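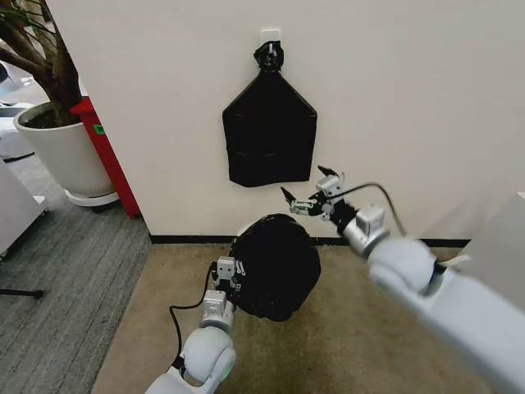

One bag on the hook, one still to do. Our corridor, mid-morning.

Thread: Robots doing the bag round, anyone else got this?

pennyfarthing72
So we've had the Dratico at our Grindstead office since December and it's taken over the bag round. For anyone who's never had the pleasure, that's the black kit bags people dump on the floor when they come back from site. They go up on the wall hooks so the cleaners can get round. Used to be me and one other, first thing, and my knees do not miss it!! But I've ended up with a tablet and a list of "exceptions" to clear, and I'm not sure I like that any better.

mossy_kettle
How fast is it though? We trialled one at Tirkmont and I could've done the whole corridor and had a brew.

pennyfarthing72
Slow. 5 minutes for a full bag on a bad day. The empty ones are easier, the stuffed ones it has to have a proper think about.

gregs_old_van
Doesn't matter if it's slow, it'll do it at 3am and you won't. That's where the hours go. Our place cut the early shift from four of us to two and called it "rebalancing".

mossy_kettle
Bit gloomy. Nobody lost hours at ours, they moved us on to the post room. I learned the booking system and got a regrade out of it.

gregs_old_van
Good for you, I mean that. We got a leaflet.

tealeaf_2642
Are those stick-on hooks?? Ours came off with the paint attached. Greco fitted us screw-in ones after that and it's been fine (touch wood).

pennyfarthing72
Yes, stick-on, little white ones. I've asked about proper ones. It's on the list, apparently. Ticket 769, if anyone from facilities is reading!

mossy_kettle
Did they ask any of you before it came in? We had a meeting but it was all decided by then.

pennyfarthing72
An email. I did get to say which corridor it started on, so there's that. Off to clear my exceptions, back later.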